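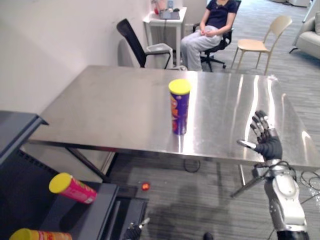 Home | Locks | Safes | Door Hardware | Reviews | Contact

Landent D-41 Keypad Deadbolt: Review After Five Months

The Landent D-41 is a battery-powered keypad deadbolt for standard residential doors. It has no Wi-Fi, no phone app and no fingerprint reader. It takes four- to eight-digit codes and has a keyed cylinder as backup. I installed one on a side entry door in August and have used it daily. The review unit was bought at retail from Amissah Door Supply.

Installation

The lock fits a 2-1/8 inch bore with either a 2-3/8 or 2-3/4 inch backset. The latch adjusts by twisting the barrel, and the detent is firm enough that it does not slip while the bolt is going in. Door thickness can be anything from 1-3/8 to 1-3/4 inches. Thicker doors need a longer pair of through-bolts, sold separately.

The cable between the outside keypad and the inside housing passes under the bolt. The manual shows it passing over. Follow the arrow cast into the mounting plate and ignore the drawing. If the cable goes over the bolt, the tailpiece rubs it on every cycle.

The supplied strike plate is thin, with two 3/4 inch screws. I did not use it. I fitted a Drakuline box strike with four 3 inch screws that reach the wall stud behind the jamb. Any deadbolt in this price range should get the same treatment. The strike opening matched the Landent bolt without filing.

Total time was under an hour, most of it spent deepening the hole in the jamb. The bolt has to extend a full inch or the motor reports a jam and backs off.

Operation

At power-up the lock runs the bolt out and back to learn which way the door is hung. This worked the first time. Do it with the door open.

The buttons are rubber over a metal frame, with a clear click. The backlight comes on at the first press and stays on for eight seconds. It is a little dim in direct sun, but the printed numbers are dark enough to read without it. Gloves are not a problem.

From the last digit to a fully drawn bolt takes just under two seconds. The motor is louder than the Flivville K2 that was on this door before. You can hear it in the next room.

Auto-relock can be set to 30, 90 or 270 seconds, or turned off. I would have liked a setting between the last two. The timer starts when the bolt is drawn and there is no door sensor, so the bolt will throw whether the door is shut or standing open. With a heavy closer this does not matter. Without one, use the longest setting or none.

Codes

The lock stores one master code and 20 user codes. Programming is done at the keypad: master code, function key, slot number, new code, function key. Deleting a code uses the same steps with an empty entry. There is no list of which slots are in use, so write them down.

Five wrong entries lock the keypad for one minute. The key still works during that minute. Change the factory master code before the lock goes on the door – it is printed in the manual and is the same on every unit.

Cylinder

Five-pin, with two spool pins in my unit. It can be rekeyed by any locksmith with the usual tools, and the cylinder comes out with one clip. The key turned a bit stiff when new. A small amount of dry graphite fixed that. Two keys are supplied.

Batteries and wear

The lock runs on four AA alkaline cells. The low-battery warning came on at 3,529 cycles by the built-in counter, which is read by holding the function key and 0. The lock continued to work for another 966 cycles before I changed the cells. Cold mornings slowed the motor slightly near the end of that period. There is no outside terminal for a 9-volt battery, so if the cells die completely the key is the only way in.

The satin finish has one scratch near the key slot, from keys. The 1, 4 and 7 buttons show no more wear than the others – I change codes often, which helps. The gasket behind the keypad has stayed dry through heavy rain, on a door with only a shallow overhang.

Against the Flivville K2

The K2 is quieter, costs more and has the 9-volt terminal. Its inside housing is also narrower, which matters if the deadbolt sits close to a storm door handle. The Landent has the better buttons and a thicker bolt. Both need a better strike plate than the one in the box.

Verdict

Recommended for a side or garage door where a plain keypad is wanted and somebody will carry a key. For a front door with no other way in, the missing battery terminal is a reason to pay for the K2.

Reviewed January 17, 2026. Lock firmware cannot be updated by the owner.

Contact us | © 2026 All rights reserved | Back to top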